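Tesville Makers Club, Minutes of the June Meeting

Posted by the club secretary. If I got something wrong, tell me before the next meeting and I'll fix it.

We got going at 7:10, a little behind time, because the front door code had been changed and half of us were standing on the sidewalk texting the other half. New code is on the members' list. Please don't tape it to the door again!

Last month's minutes

Approved with one correction. I had written that the drill press was fixed. It was looked at. It is still not fixed, and the belt is on order.

Old business

The shelf rearranging got done on Sunday and I think it looks great. The long lumber is now along the back wall and the offcuts have their own bin (a cutoff piece shorter than your forearm goes home with you or goes in the trash, please). The dust collector filter is still overdue. Two people have now promised to do it, so I'm hopeful.

Main business: the Skulard hand gripper kit

This took up most of the evening, so I'll try to get it all down. For anybody who missed May, we've had the Skulard kit on a trial from Drania, the reseller, and we have to tell them by the end of the month whether we're buying it or boxing it up. It's the hand-held one, two fingers and a camera, that you hold and work yourself, and the software turns your recordings into something a robot arm can learn from. Our own arm is the old Rudd one on the corner bench, and the whole question from the beginning has been whether the two of them will get along well enough to make this worth the money.

Price first, since everybody asked. The kit is 599 dollars. The extended plan, which gets you replacement finger pads and phone support for a year, is another 129. Drania will let us apply the trial deposit to the purchase, but the deposit doesn't come off the extended plan, only off the kit. I had to read that paragraph of the quote out loud twice.

The trial group reported on what they did. They've been using small bench jobs that our arm could realistically try: opening and closing parts boxes, putting small parts away in compartments, moving hand tools from one side of the table to the other. They logged 287 recordings over the trial. Of those, they threw out a good many from the first week, when people were still swinging the thing around like a flashlight and the tracking kept dropping. After they slowed down it got much better. The advice they want passed along is to move at about half the speed that feels natural, and to stop for a second at the start and the end of each recording so the software can find its place.

What people liked:

The grip is comfortable for most hands. The trigger has a nice even pull and you can feel when you've got hold of something, which I didn't expect at all. I tried it for the first time last week and had it figured out in a couple of minutes.

The setup guide is short and written by somebody who has clearly had to explain it to a beginner. We had it talking to the shop laptop on the first evening.

Recordings are plain files in plain folders. You can copy them, rename them and back them up without going through anybody's website. This got an approving murmur from the back row, who as you know have feelings about websites.

What people didn't like:

It gets heavy. After 20 minutes your wrist knows about it. Somebody suggested hanging it from a spring balancer like the ones over assembly benches, and I'd love to see that tried, but it might throw off the motion tracking. We put it down as a question for Drania.

The fingers are on the fat side for little parts. Anything washer-sized is a struggle, and latches on small boxes take practice. Skulard sells a slimmer set, but it isn't in the kit and Drania didn't have a date for it.

The calibration step has to be redone any time the camera gets bumped, and in our shop things get bumped. It takes a few minutes. The complaint was mostly that the software doesn't warn you, so you can record half an evening and find out later that it's all a hair off. One whole session went that way.

Does it work with the Rudd arm? Sort of, so far. The group got the arm to copy a simple pick and place from the recordings, and it managed it often enough that people cheered, and missed often enough that nobody wants to leave it alone with anything breakable. The converter script that gets the files from one format to the other was written by our own people over two weekends and isn't something Drania supports. I think that's the part to be careful about. If Skulard changes the file layout in an update, it's on us to catch up. There was a motion to turn off automatic updates on the shop laptop, and it passed right away.

Then we had the money discussion, which ran long. One side felt that 599 is a lot for a tool that only part of the club will touch, with the belt and the filter still waiting. The other side pointed out that we had 16 people sign up to try it during the trial, which is more than have signed up for the lathe class all year, and that a few of them were new faces. I said my piece too (minutes-takers are allowed opinions, I checked the bylaws) and it's that I'd like us to buy it, skip the extended plan, and print our own finger pads. A member who does a lot of flexible printing says the pads look easy to copy in shape but the grippy surface is the hard bit, so we may end up buying a spare set anyway.

Someone asked if we could just extend the trial. Drania's answer to that, by email, was two more weeks at no charge, but then the deposit no longer counts toward the price. So that's a no from me.

Vote

To buy the Skulard kit, without the extended plan, using the trial deposit toward it. Passed, with a handful against and a couple sitting it out.

Conditions that were added before the vote: the kit lives in the locked cabinet and gets signed out on the sheet; anybody new to it does one supervised session first; calibration gets checked at the start of every session and written on the sheet, even if you were the last one to use it. And the drill press belt gets paid for first. That was the price of a few of the yes votes and I thought it was fair.

To do before next month

Send Drania the signed quote and ask about the spring balancer and the slimmer fingers. I'll do this one.

Put the converter script and a page of notes on the shared drive. The trial group has this.

Draw up the sign-out sheet, with a column for calibration.

Clear a spot on the corner bench so the recording table doesn't have to be carried in from the hall each time.

Sort the keepers from the trial recordings and delete the wobbly first-week ones, after somebody has made a backup.

Other items

The soldering station nearest the window has a bad tip, and the new ones are in the second drawer. Tesville library wants to know if we'd do a table at their summer fair again. Lots of interest, and a lively side argument over whether the gripper should go along. I'd say yes, kids will love it, but we left it for next month.

The coffee fund is low. The jar is by the sink, same as always.

We wrapped up at 9:05 and a few people stayed to try the kit again.
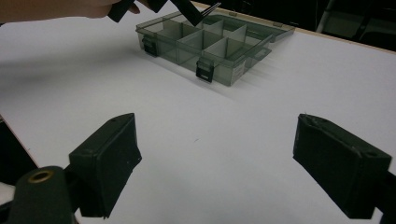
Does the 599 dollar price include replacement finger pads?

Replacement pads come with the extended plan, which costs another 129 dollars, and the club voted to buy the kit without it. We're going to try printing our own first and may have to buy a spare set if the surface isn't grippy enough.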